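Estudio de los accesos interiores del edificio Liment: puertas, umbrales y pavimentos

3. Metodología

El levantamiento se limitó a la planta baja del edificio Liment, donde se concentran los pasos entre la zona de aulas y el almacén. Se registraron 114 huecos de paso. De cada uno se anotó el tipo de puerta, el sentido de apertura, el herraje, el pavimento a ambos lados y la existencia de resaltes. Las medidas se tomaron con cinta metálica, en milímetros, y se pasaron después a la plantilla Vallar.

La altura de las manillas se midió desde el pavimento terminado hasta el eje de giro. En los huecos con peldaño se tomó como cota de referencia la del lado más bajo – criterio que difiere del empleado en el trabajo previo sobre la nave Morrison y que impide comparar directamente ambas tablas.

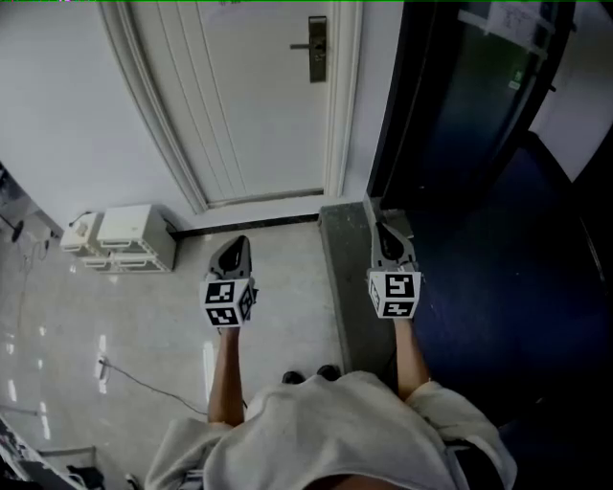
El encuentro entre dos pavimentos distintos es el punto que más incidencias acumula en las fichas. Se consideró encuentro simple aquel en que solo cambia el material, y encuentro compuesto aquel en que además hay un cambio de cota. Al segundo grupo pertenece el hueco de marco negro situado a la derecha de la puerta blanca: entre las baldosas claras y la estera azul oscuro queda un peldaño de piedra gris. La puerta blanca contigua, con manilla metálica de palanca y franja oscura de umbral, se clasificó como encuentro simple. Al estar los dos huecos tan próximos, se les asignó una ficha común con dos apartados.

4. Resultados parciales

El ancho libre mínimo medido fue de 299 mm, correspondiente a un registro de instalaciones que no se destina al paso de personas y que se excluyó del cálculo posterior. El ancho máximo fue de 1332 mm, en la puerta doble del vestíbulo. La huella más corta entre los peldaños aislados es de 282 mm.

Los marcos con moldura redondeada plantearon una dificultad de medida: la cinta no apoya bien en la arista y la lectura varía según el operario. Se optó por medir siempre entre caras interiores, a media altura de la hoja.

5. Trabajo pendiente

Falta revisar las fichas del ala Bastodham, cuyas cotas de umbral se anotaron sin indicar el lado de referencia. La segunda toma de datos está prevista para agosto, con la misma plantilla y una columna adicional para el contraste cromático entre pavimento y peldaño.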